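Search this site Go Search

Course handout, Unit 5: Setting Up the Play Kitchen
Rodrigo Urquijo

Okay, so last time I talked way too long about storage bins and we never got to the table itself. Let's fix that! When I say "play kitchen" most people picture the big stand-up thing with the fake faucet, and those are fine, but you can teach nearly everything in this unit on a plain white tabletop with a plate, a colander, a cup and a few pieces of toy food.

My first rule is to start messy. I like a table where the cup has tipped over and the fruit is wherever it landed, and the first question to the kids is simply "where would you put this?" You'll get wonderful answers. Some children sort by color (the green things go together, end of story), some sort by what you eat and what you eat from, and a few want everything in the pot.
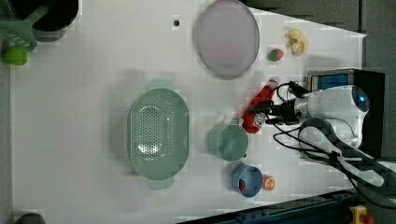

Give them time with it. I used to jump in after a minute or so and I wish I hadn't. Write down the words they use, too, especially the in, on, under, next to words. By August my own notebook had 37 of those in it, and "inside-ish" is still my favorite.

Now, containers. A colander is the best thing you can own for this age, because it's a bowl that isn't quite a bowl. Ask what would happen if you poured soup in it! Ask whether a bottle of ketchup belongs in there. Plenty of four-year-olds will say yes and have a very good case for it (it stands up, it doesn't roll off, you can carry it). Put a strawberry on a small blue plate, leave another one by the big plate, and you've got a matching game without buying anything. 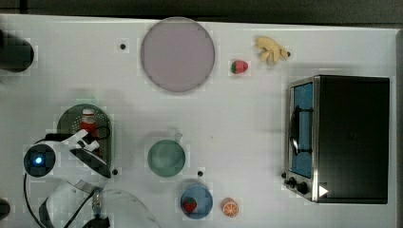

A toaster oven, if you have a toy one, changes the whole conversation. Suddenly there's before cooking and after cooking, and somebody will want to toast a banana. Let them. Talk about which foods get warm and which don't, and keep the real-kitchen safety talk short, you can come back to it in Unit 6.

Last bit, labels. Kids read packages long before they read books, and a red ketchup bottle is one most of them can "read" from the shape and the color alone. Try covering the label with your hand and asking what's in it, then uncover it and look for letters they know.

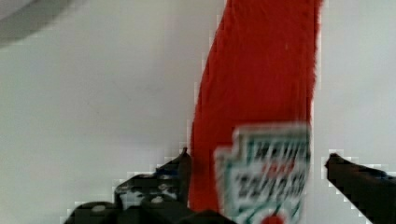 For next time, pick one item from your own kitchen and bring it in, clean please, along with three questions you could ask a child about it. One should be a question you don't know the answer to yourself. Half a page is plenty!

Recent handouts
Unit 4: Bins, Baskets and Where Things Live
Unit 3: Pouring and Scooping
Unit 2: Talking While You Tidy
Reading list (updated 2019-05-10)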